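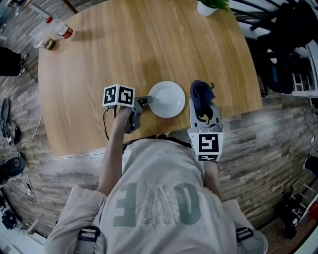
Both grippers on, left one at the rim of the plate, right one by the navy thing.

9/6/25 - hand-held rig, left side dropping out

Writing this up while I'm still annoyed, because I know that by next week I'll remember it as "the cable was a bit dodgy" and that's no good to anyone.

Short version: the left gripper quit reporting its finger opening partway through the table tasks, and the logger kept happily saving files as if everything was fine. We lost 48 takes. They're all there on the drive, they all open, and in every one of them the left jaw sits at exactly the same value from start to finish. Grip, release, grip, flat line. Beautiful.

What got me onto it was the replay. I'd pulled take 356 into Plondico to check the timing on the plate pickup and the left hand went sailing across the table with the fingers wide open, carrying a plate by magic. The marker tracking was good the whole way through (both faces on both panels, hardly a flicker), so the pose looked perfect, and that's why the summary page gave it a green tick. It only checks pose. I'd forgotten that, or I never knew it.

Went looking for the cause in the wrong order, naturally. Swapped the receiver first, no change. Restarted Zultulgate, and it came good for a few minutes, so I decided it was software and wasted most of the morning reading the driver log. Got to line 2,314 before I found a single reconnect message, and there was nothing useful in it.

Then I picked up the left gripper to move it out of the way and saw the reading jump. It's the thin cable that loops down by the wrist. If you bend your hand in, the way you do coming at the rim of a plate from the side, the loop goes tight and pulls at the connector. Straight wrist, fine. Bent wrist, gone. I could make it happen every time once I knew the angle, which was very satisfying after the morning I'd had! The right one is on the older connector and doesn't do it no matter how hard I twist.

The other half of the problem is ours. When the signal drops, Zultulgate holds the last good value and says nothing. I can see why somebody set it up like that for tiny gaps, but it held for the whole take. I've put in a limit: 30 missed samples in a row and it beeps and marks the take bad. The beep is horrible. Leave it horrible, please.

Done so far:
- new cable on the left, a bit more slack, taped to the body so the pull isn't on the plug
- bad takes moved to the Irkus folder, not deleted, the poses might still be worth something
- flat-line check added to the summary page, for both sides

Not done:
- asked Rustad for the clip-in connector, no answer yet
- tidy the cables on the floor, there are far too many near where people stand and I caught my foot on one while I was testing. Separate issue, but I'd sooner fix it before somebody goes over with a gripper in each hand
- redo the plate and bottle takes

If you're wearing the rig before the clip turns up, do three open-and-closes with your wrist bent right in and watch the left number on the screen. If it sticks, stop and come find me. Spare cable is in the top drawer with the red caps. There's only the one.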